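Bench notebook, equipment planning
Jun 10, 2018
Posted by: the bench end of the workshop
3 comments | 2 shares

Sunday, building quiet, so a good day to get the equipment plan out of my head and onto a page. The draft list has to go in before the new budget year opens in January, and that sounds miles off until you remember how long the last quote took to arrive. I want to get the order of things right while I still have the arm in front of me and the small-bottle work fresh.

Bottle work at the pine table, arm over the pump bottle, stand behind:
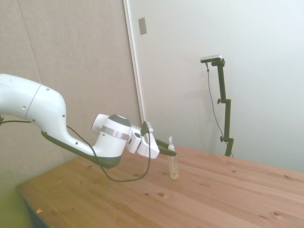
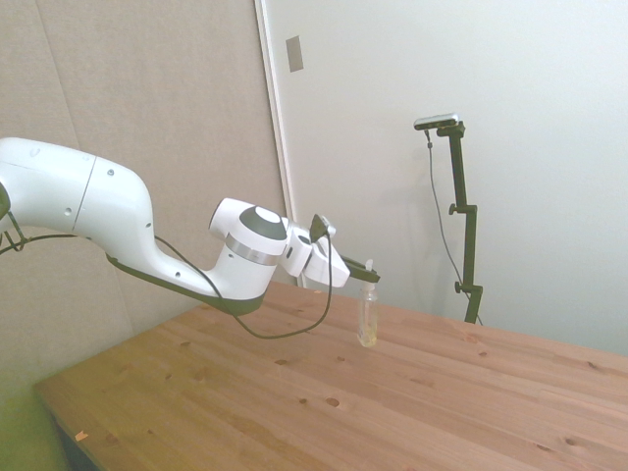 So, the list. I started with nine items and I'm down to five, which I'm rather pleased with.

1. Second set of fingers. Top of the list and I won't be argued out of it! The standard black ones are fine on boxes and blocks, but small bottles with pump tops want something softer with a bit of shape to it. Willov do a padded pair at 448 the set, fitting screws included. Aririer do one for less but you have to buy their adaptor plate too, and by the time you've added that and the postage the gap has gone. Willov also sent the drawing the same afternoon I asked for it. Going with Willov unless somebody has a horror story.

2. Better overhead camera. I've gone back and forth on this all week. The one we have does the job, and I could carry on with it for another year without crying. But the Hjaltested one has a much wider view and a proper locking plug, and it would save me shuffling the stand whenever we change the job. 1,373 for the camera alone. The bracket is separate (of course it is). I've asked whether our present clamps will take it, as the pole size isn't given anywhere in the leaflet. Must measure the pole before I ring them again. I keep saying that and I keep not doing it.

3. Cable guides for the arm. Cheap, dull, wonderful. I'd like the sort that clip round the link and open with a thumb, so we can get at the cable without a tool. I want enough slack for the wrist to turn fully and no more. No firm price yet, but it will come out of the small purchases pot and doesn't need its own line. Writing it down anyway so it doesn't vanish like it did last time.

4. Mobile base or no mobile base. This is the big one. Buter quoted 2,906 for a wheeled base with levelling feet, and I did get quite carried away reading it. We could roll the arm up to whichever table was free! Then I thought about how often we'd move it, and how we'd have to set the whole thing up again from scratch after each move, and I cooled off a bit. My feeling now is to put it down as a "next year" item with the quote attached. If the teaching side want to share it, that changes the sums completely and I'd be all for it.

5. Spares. Fuses, one spare camera lead, one spare lead for the gripper, finger pads. We have been lucky with leads and I don't want to plan on luck. Allow 494 and don't let anyone shave it. The leads are the slow part of the order, so they should go in first even if everything else is still being talked over.

Adding up: fingers, camera and spares come to 2,315. With the base on top it would be 5,221. The first figure feels like something I can walk into a meeting with and defend line by line. The second one needs a partner.

Things I crossed off and why, in case they creep back:

- Force sensor for the wrist. Lovely thing, I want one badly, but we haven't got a job that needs it yet. Soft fingers first, then see how much trouble is left over.
- New table top. Someone suggested a smooth white one. I like the pine. It's solid, it takes a pencil mark, and knots and grain are a fair test for the camera side of things. Keep.
- A second arm. Ha. One day.
- Fancy lighting kit. The room light is soft enough for what we do. Might try a cheap lamp before anyone spends real money on this.

Test objects: not on the equipment list proper, but I'd like a shoebox of bottles to go with the new fingers. Tall thin ones, squat ones, pump tops, screw caps, clear and coloured. Clear ones especially, as they are the hard case for any camera and I'd like to compare the present one with the Hjaltested on the same bottles before we hand over 1,373. Have asked whether they lend out a trial unit. If they do, item 2 waits for the trial and the rest goes ahead without it.

Also worth a thought: how full the bottles are. A nearly empty one is light and tips easily, a full one is steadier but heavier to lift. So the shoebox ought to have the same bottle in a few fill levels, labelled on the base with a pen. Water will do.

To do:
- measure stand pole, both clamps
- ask Willov about delivery time and whether pads can be bought separately
- ask Aririer for a price on the cable guides, since they do those too
- get Buter to say in writing how long the quote stands
- find out who on the teaching side looks after their equipment money
- check finger mounting holes against the Willov drawing

I'm properly excited about the fingers. If anyone has used padded ones on wet or slippery plastic, please scribble in the margin or leave a comment below, I'd like to hear how long the pads lasted. Next entry when the pole has been measured.

Comments (3) | Shares (2)

Workshop notebook pages | Contact the bench | © 2018 | Back to top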